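Home | Posts | Kitchen | About

Can a robot clear my table yet? I've been asking since September, and my answer is still — sort of. One mug on a white table with a few cables, sure. My table has more cables on it.

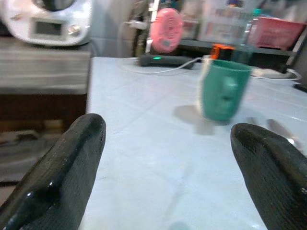 My dishwasher cost 413 bucks and I still do all the loading! Wake me when something can do that part.

Comments

Brock Gosselin: Mine can't even find the sink.

pendari: I'd pay 300 for laundry folding alone

© Galley Notes 3 Mar 2020 | Contact | Back to top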